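Juvow Bench Manipulator, Series 2
Tabletop arm with parallel gripper and wrist camera, for dish handling, sorting and light kitting

Overview
The Juvow Series 2 is a fixed-base arm for trials of household and shop-floor handling at bench height. It is sold to labs, appliance makers and commercial kitchens that want to measure what a machine can do with ordinary objects before they budget for one. It is not a consumer appliance and is not certified for unattended operation in a home.

Most enquiries we receive ask whether the arm can clear a table and load a dishwasher. Parts of that job are within reach. Picking a single dry bowl from a clear bench and placing it in a fixed rack position is routine once the rack has been taught. Clearing a table after a meal, with cutlery inside the bowls and liquid in the cups, is outside the published specification.

Capability by task

Single rigid item, open bench: supported.
Mixed bowls and cups, not touching: supported after site calibration.
Items touching or overlapping from the camera's viewpoint: supported with operator confirmation of the grasp point.
Nested bowls: trial only. The Posance planner will separate two; deeper stacks tend to lift together.
Wet or greasy ware: not supported with standard fingers.
Cloth, cling film, bin liners: not supported.

Grasping bowls and handled ware
A plain bowl is gripped across the rim, one finger inside the wall and one outside. Rim thickness and wall slope set the limit on grip force, and thick rounded rims give better contact than thin ones. Where a vessel carries a handle, the planner offers the handle as a second candidate but does not prefer it by default. Handles shift the load off centre, and the bowl will rotate in the grip unless wrist compensation is on. 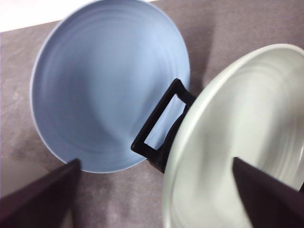

Pale glazes on a pale or mid-grey bench remain the weak case for depth estimation. Soft shadow along a rim can be read as part of the wall, and wrist motion during the final approach smears the edge the planner is relying on. Firmware from March onward holds the arm still before the last depth reading. This adds time to every pick and can be switched off for dark or matte ware.

Cycle time and expectations
In our own acceptance test the arm moves 576 items across mixed trays, with a 17 second allowance per pick. An experienced person at a sink is far quicker and will also notice a chipped rim, which the arm will not. Buyers comparing the unit against labour cost on dishes alone should expect the numbers to fall short. The stronger case is repetitive kitting on the shop floor, where parts are consistent and arrive in a known orientation.

Supplied with the unit
Arm and base plate
Controller with emergency stop
Standard fingers, one pair, dark finish
Wrist camera and cable
Posance planner licence, single seat

Options
Ojeda soft-tip fingers — recommended for glazed ceramic
Jirnness rack fixture, 31 positions
Splash cover for the wrist joint (does not make the arm washable)

Installation
Mount to a rigid bench with the base plate fully supported. Keep direct sunlight and bright window glare off the work surface. Recalibrate the camera after any finger change or any knock to the wrist. Allow a full shift for teaching a new rack.

Page last revised Saturday, July 31, 2021. Specifications may change without notice.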